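Counting Tracks: How Fimelia Rebuilt a Pop Tour From the Sound Desk Out

When the singer Rosaura Apaza takes the stage at the Loswood on Thu 27 October, the show will run from a single computer file with 1,422 cue points. The previous version of the same concert, which toured clubs through the spring, had 69.

The increase reflects a change in method. On the spring dates, Apaza's band followed a click track, and the lighting operator followed the band. Each department kept its own cue sheet. If the singer held a note or repeated a chorus, the operators adjusted by hand.

The new production, built by the touring company Fimelia, ties sound, light and video to one timeline. The timeline can be stopped, looped or skipped forward by the music director, Abelardo Tello, who plays keyboards stage left and has a row of foot switches under the lower keyboard.

"A loop is the easy part," Tello says. "Getting out of the loop on the right bar is what took us most of the summer."

The exit logic works in blocks of four bars. When Tello presses the second switch, the system finishes the current block, crosses into the next section and sends the new position to the light and video desks. A press in the last beat of a block is held over to the following one. Tello asked for that rule after a rehearsal in which the drums and the backing vocals left the same chorus four bars apart.
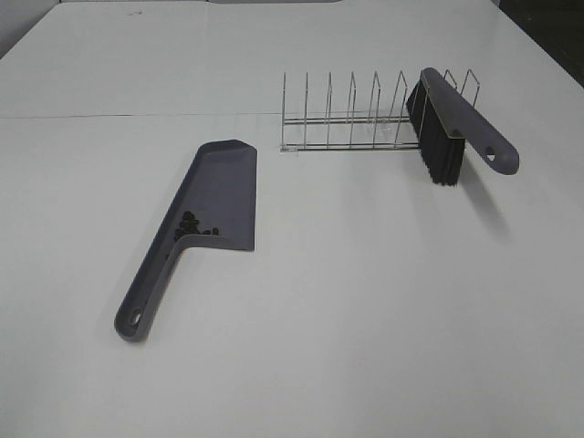

A dustpan, a wire dish rack and a hand brush on a white tabletop.

Apaza's vocal chain was rebuilt as well. The album, "Sánchez," was recorded with close microphones and very little room sound, and most of its songs sit in the lower part of her range. That balance is hard to keep in front of loud floor monitors. Fimelia removed the monitors and moved all nine performers to in-ear systems, each with a separate mix.

Consuelo Puma, the monitor engineer, stores a version of each mix for every song. Apaza's has the bass turned down and the second guitar almost absent. The drummer's has no lead vocal until the encore. Two microphones at the lip of the stage feed audience sound into all the mixes between songs and fade down when the next count begins.

The set list is fixed for the first part of the show and open for the second. Three slots can take any of eight songs, and the choice is made during the preceding number. Kathleen Fitzgerald, who designed the lighting, programmed full looks for all eight and a neutral state for changes of mind.

"Fasard," the single released in May, closes the main set in a longer arrangement. The studio version fades out. The stage version needed an ending, and Tello wrote a short coda for strings and drum machine.

Production manager Orlando Tamayo scheduled two technical rehearsals in a hall with a capacity of 1,000 before the move to the Loswood. The first covered song transitions only, with stand-ins at the microphones. The second was a complete run with the band, followed by a repeat of the three open slots in a different order.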